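The Night Shift at Clarnham

My sister bet me 17 dollars that the new hand couldn't put away a teaspoon. I took the bet, which tells you what kind of year I was having.

I'd been at Clarnham since June, nights mostly, and my job title was "trainer," which made me sound like somebody with a whistle. What I did was tell a machine named Standa to do chores and then write down how it went. Fold this, wipe that, put the cup on the shelf. Standa had been through 948 cups by then and I had opinions about every one of them (the mugs from Boler were the worst, those silly little handles!).

"Does it do windows yet?" my sister asked me on the phone, every single time.

"It does cups," I'd say.

"I do cups. Does anybody pay me?"

She had a point. She has two boys and a dishwasher that only works if you lean on it, and she'd been waiting for a robot since we were kids watching cartoons on the rug.

So that night I put in the request for spoons, got my coffee, and pulled my chair up to the monitor where the wrist view comes in. I'd gotten fond of that view. You sit there long enough and you start to feel like they're your own fingers, only better behaved.
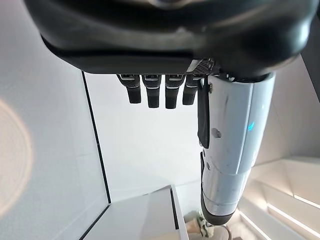 Standa's side of things, fingers down.

"Okay, buddy," I said. "Teaspoon."

Lourenço Matos was on with me, eating noodles out of the carton. He'd come over from Sundqvist, where they'd tried to get a machine to stock shelves in a shop, and he still talked about canned peas the way other men talk about the war.

"It'll pinch the table," he said.

It pinched the table. Then it stopped, the way it does, and I swear I leaned left in my chair to help it, like you do with a bowling ball. It came down again, a little flatter, and slid the spoon over to the edge and got two fingers under it. Up it went! I yelled. Lourenço dropped his noodles.

It carried that spoon all the way to the drawer, as slow as a bride, and let go about an inch too soon. You could hear it hit the floor from where we sat.

Neither of us said anything for a bit. Then Lourenço got up and went for the paper towels, and I called my sister, even though it was the middle of the night.

"Does on the floor count?" I said.

"In my house it does," she said, and I could hear her running the tap.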